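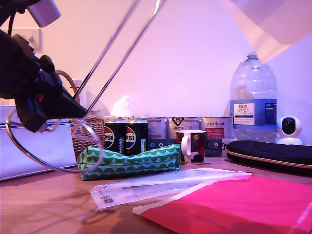 Stijn De Smet fragte unter meinem letzten Eintrag, warum ich zwei Finger nehme und keinen Saugnapf, mit dem Saugnapf wäre ich doch schon lange fertig.

Lieber Stijn, danke für die Frage, ich habe über sie länger nachgedacht als über manche Schraube. Ein Saugnapf ist gut für glatte Sachen. Auf meinem Tisch gibt es aber auch einen Korb mit Henkel, ein Täschchen mit Reißverschluss und eine Tasse. Ich möchte einen Greifer haben, der von allem ein bisschen kann. Außerdem braucht der Saugnapf eine Pumpe, und meine Nachbarin unter mir steht um fünf Uhr auf.

Für die, die neu sind: Der Arm heißt bei mir Bravo, die Steuerplatine heißt Grakach. Beides sind nur Namen von mir, man kann sie nicht kaufen. Das Programm schreibe ich am Abend, und was schlecht geschrieben ist, korrigiere ich am nächsten Abend.

Im März habe ich fast nur an den Fingern gearbeitet. Die erste Version war vorne rund, und mit der Rundung habe ich dünne Sachen nie vom Tisch bekommen. Eine Versandtasche zum Beispiel liegt ganz flach, und der Finger fährt darüber wie ein Schlittschuh. Die jetzige Version läuft vorne spitz zu. Dafür musste ich die maximale Kraft im Programm von 199 auf 169 heruntersetzen (das sind keine Newton, das ist einfach die Zahl in meinem Programm), sonst drückt die Spitze Löcher in weiches Material.

Das zweite Problem war das Licht. Ich habe eine Lampe mit starkem rosa-violettem Ton, mit der alle weißen Gegenstände im Kamerabild zu hell werden. Weiß auf Weiß findet das Programm keinen Rand. Consuelo Gallardo hat mir geraten, unter helle Gegenstände etwas Farbiges zu legen, und es war ein sehr guter Rat – eine Serviette genügt. 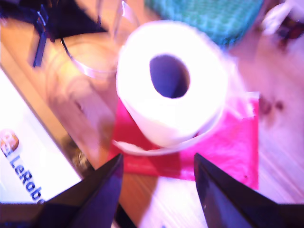

Gent, im März

Heute habe ich mit der Papierrolle angefangen. Sie ist ein dankbarer Gegenstand, weil sie von allein steht und nicht kaputtgeht, wenn man sie umwirft. Schwierig ist nur, dass sie nachgibt. Der Motor meldet Kontakt, aber das Papier gibt noch ein paar Millimeter nach, und dann ist die Frage, wann man »gegriffen« sagen darf. Ich habe die Schwelle zuerst auf 81 gesetzt. Das ist für eine Tasse richtig, für Papier zu früh. Mit 172 hat sich der Motor beschwert, also werde ich mich von unten langsam herantasten.

Was ich noch machen muss: das Kabel am Greifer besser befestigen, die Öffnung der Finger neu vermessen und das Programm so ändern, dass es nach einem Fehler nicht ganz von vorne beginnt. Für das Kabel habe ich zwei Ideen, aber beide brauchen ein Teil, das ich noch nicht gedruckt habe.

Wenn jemand Erfahrung mit weichem Belag für Fingerspitzen hat, bitte schreibt mir – ich habe bis jetzt nur Fahrradschlauch probiert, und der riecht.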